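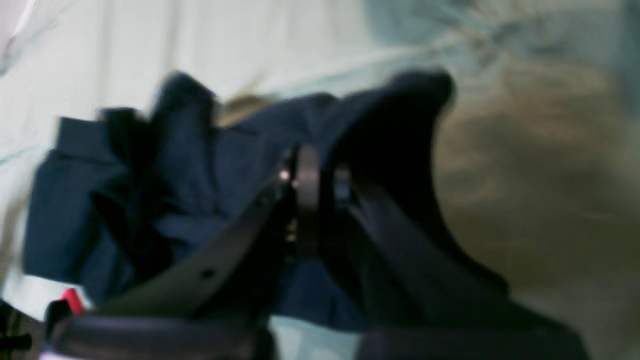
Gosdale Home Board > Laundry and Clothes > Belts left on in the laundry pile

Started by drybarrel
19/10/2020

I do the wash for a house of five and I am tired of finding belts in it. Navy work clothes come out of the bedrooms in a ball with the belt still on or wrapped up somewhere in the middle, and I don't always catch it until the drum starts knocking. Last week it put a chip in the enamel near the door. The repair man wanted $636 for a new drum, so I touched it up with appliance paint and I'm hoping for the best.

Two questions.

1. What do you do to catch belts before they go in?
2. Is a leather belt ruined if it goes through once? One of them went through on warm and it's stiff now and a little curled at the tip.

I sort on the bed, not in the laundry room. There's no counter down there.

----

pellwater
Member, 1,869 posts

Shake everything. Pick up each piece by the hem and let it drop open over the bed. A belt has weight and you will feel it. Don't try to pat down a bundle and guess, especially with dark clothes. A black strap on navy cloth disappears and you'll only notice the buckle if the light hits it.

For the stiff belt, lay it flat, let it dry all the way for a couple of days away from the heater, then work in leather conditioner. Put on a thin coat, leave it overnight, do it again. It will come back most of the way. The curl may stay.

----

hemline_9
Member

I disagree with making this your job. Whoever wore it takes the belt out. In our house if there's a belt in it, it doesn't get washed. It goes back on the person's bed as is. Took my teenagers until August to learn and they started in June, but they learned.

----

drybarrel

I tried that for a while. What happened was my husband had no clean work pants on a Monday and wore the dirty ones, and then everything on the couch smelled like the shop. I'd still like to do it, but I need him to have pants.

pellwater, is there a conditioner you like? I have a can of Drastance in the garage that was for boots.

----

pellwater

Drastance is fine. It darkens brown leather but on black you won't see it. Wipe off what doesn't soak in or it will rub off on shirts.

----

ottoman_empty
Member

Check whether the belt is really leather before you put anything on it. A lot of cheap ones are a thin coated layer over pressed fiber. Look at the edge of one of the holes. If you see fuzz or layers, it's bonded, and once that has been soaked it will start to split at the holes whatever you do. Conditioner won't hurt it but it's wasted.

If it's bonded I'd throw it out and buy one decent one.

----

drybarrel

Looked at the holes. Two of them have fuzz. The belt that went through the wash is the fuzzy kind. The other one seems to be solid.

----

ottoman_empty

Then the first one is on its way out. Sorry.

----

lintscreen
Member

Different approach. We put a row of hooks inside the closet door and that's where belts live. I used the Skarar rail, the long one, but any rail would do. The belt comes off and goes on a hook before the pants come off. Doing it in that order matters. If you take the pants off first the belt stays in the loops and you forget it.

Hang them by the buckle. Don't roll them up in a drawer, they take a set.

----

hemline_9

Rolling is fine. I've rolled mine for years with the buckle on the outside and none of them have cracked. Hanging by the buckle pulls on the stitching if the buckle is heavy.

----

lintscreen

A belt weighs a few ounces. It isn't going to pull its own stitching out.

----

hemline_9

I had one that did.

----

pellwater

Either is better than on the floor.

Back to the wash. A few other things to do at the bed while you're shaking:

Close all the zippers. An open zipper scratches a drum too, it just does it slower.
Turn dark navy inside out. It fades along the creases first, mostly at the collar and cuffs.
Don't leave it wadded up overnight if it's damp. Woven cotton holds those creases and you'll be ironing.
Sleeves get pulled right side out or all the way inside out. Half and half doesn't dry.

----

drybarrel

I do turn them inside out. I don't do the zippers, I will start.

The sleeves are a problem because his jackets come off in one yank and the sleeves are always half in. That's where I found a belt once, inside a sleeve. I don't know how it got there.

----

brackenroad
Member

I did wash and fold at Ivanov Cleaners for 2 years. We found belts every day, along with pens, screws, and one time a full set of keys. We had a table with a light-colored sheet on it and everything dark got opened out on the sheet. Pale cloth under dark clothes makes it much easier to see what falls out, screws especially. If your bedspread is dark, throw an old white sheet over it first.

We also kept a mesh bag for anything with a buckle that couldn't come off, like coat belts that are sewn at the back. Put the buckle end in the bag, tie it, and it can't hit the drum.

----

drybarrel

I hadn't thought about the sheet. My bedspread is a light one so I'm partway there. The mesh bag I'll use for the raincoat.

----

hemline_9

I still say give it back to him dirty.

----

ottoman_empty

What did you use on the chip? Regular appliance paint isn't always rated for inside a drum and it can flake off onto the clothes.

----

drybarrel

It was a touch-up pen from the hardware store. The label says appliance epoxy. It has held for three loads so far — I check it with a flashlight after each one.

----

ottoman_empty

Epoxy is the right stuff. Let it cure for the full time on the label before you run anything hot. If you see rust around the edge, sand it back and do it over.

----

drybarrel

I ran a warm load the next morning, so probably too soon. I'll stay on cold this week.

Hooks are going up on Saturday, inside the closet door. I'll hang the solid belt by the buckle and see how it does. The other one is in the trash.

----

lintscreen

Put them at his shoulder height. Mine were too low at first and the ends sat on the shoes.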